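Jelto pulls 1,170 kitchen recordings after gripper fault, arm stopped mid-test

Wed 1 October

Jelto has stopped work on its kitchen benches in Jovport after a fault in a hand-held gripper got into the recordings used to teach its robot arms. One arm then misjudged a pan and shoved it off a hob. Nobody hurt. Hob was off, the firm says, pan was empty.

Of 3,253 recordings made on the benches in September, 1,170 have been taken out of use. Whether any of them can be saved is still being looked at.

The arm was at Irkov, the firm's test site on the other side of the river. It had been told to pick up a small pan by the rim and set it down on a rack. It closed too soon, missed the rim, kept going forward and pushed the pan over the far side of the worktop. An operator hit the stop. The arm was back at rest before the pan had finished rolling, according to the incident note, a copy of which was passed to us and runs to a page and a half.

"It thought its fingers were further apart than they were," said Yasir Bajwa, who runs testing at Irkov. "So it thinks it's round the rim, and it isn't. It did what it was taught."

What it was taught came from the hand-held grippers. Someone holds one, does an ordinary kitchen job with it, and a camera on the tool records the lot. There is a printed square marker on the block behind each finger, and the software reads the gap between the two squares to work out how far open the fingers are. If a square moves on its block, the gap is wrong in every recording after that.

One moved. Marker on the right block of a single gripper, the adhesive had let go along one side and it had crept outwards. Not by much, Jelto won't give a measurement until a second check is done. Enough to make the fingers look wider apart than they really were.

The gripper should have been caught at the start-of-shift check, where the operator closes the fingers fully and the software confirms it reads zero. It didn't read zero. The software put up a warning, then offered to re-zero, and the operator accepted. That is what the instructions said to do at the time. Re-zeroing hid the error with the fingers shut and left it in place with them open — the two don't behave the same way once a marker has tilted as well as slid.

Waraporn Khamphan, who leads the recording team in Jovport, said the operators were not at fault and would not be disciplined.

"They followed the sheet. The sheet was wrong. I wrote the sheet," she said.

She said the re-zero button has been taken out of the software for now. A gripper that doesn't read zero goes in a tray and gets looked at by someone on the bench side, and recording on that station waits. That has cost the team 90 minutes a day since it came in, she said, mostly because the tray filled up on the first morning with grippers that were fine but had crumbs in the foam.

Adelino Bettencourt, who covers safety for the site, had asked in the summer for a mid-shift check as well as the one at the start. It was put off. Asked why, he said there were "a lot of things on the list" and left it there. The mid-shift check is now in.

His report makes two other points. First, the speed limit on the Irkov arm was set for reaching through empty space and was not lowered for work near a hob. It has been since. Second, the stop button was in reach of the operator but not of a second member of staff standing at the other end of the worktop, who had a hand on the rack when the arm moved. She was not touched. A second button is being fitted this week, and no hob at Irkov is to be switched on with the arm powered untill it has been signed off.

Jelto first thought the problem was much smaller. The early count was 67 recordings, all pan jobs from one bench. Then Duangjai Meesuk, an engineer on the data side, ran the marker spacing against the shift log and found the same gripper had been swapped between benches all month, toaster jobs, bottles, hob, the lot. The count went up to where it is now inside an afternoon.

"You can see the day it starts," she said. "Flat line, flat line, then it just walks off."

She believes a good share could be corrected by working out how far the marker had moved on each day. Bajwa is less keen. He would prefer to throw them away and record again, and said he did not want to be guessing about finger width near anything that gets hot.

Jara, the software Jelto uses to train the arms, has been rolled back to the version from before the affected recordings went in. The arm passed its pan test on the old version, slower and with worse placing. It is not being used for anything else in the meantime.

A customer demonstration has been moved. No new date. Khamphan said customers had been told why.

Recording is expected to start again one bench at a time, with new markers held by screws at the corners instead of glue. Every gripper is being measured with calipers first. The induction hob bench, black cloth behind it and toaster at the back, is due to go first, and the job there is the usual one — gripper held open over the hob, fingers either side, marker squares facing up where they can be read.

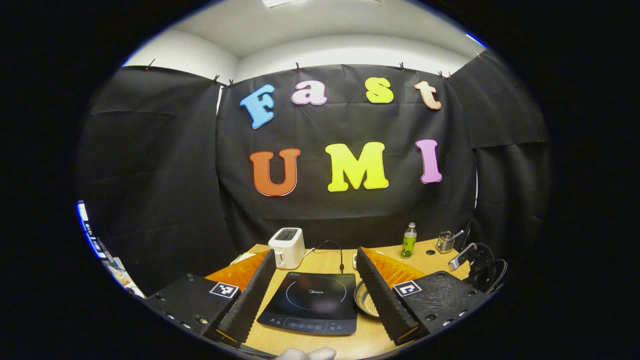
Contact and corrections

Waraporn Prasertsri is covering this story. If you work at either site and want to add something, or we have got a detail wrong, write to her at the Jovport desk. An earlier version of this item said the pan was full. It was empty.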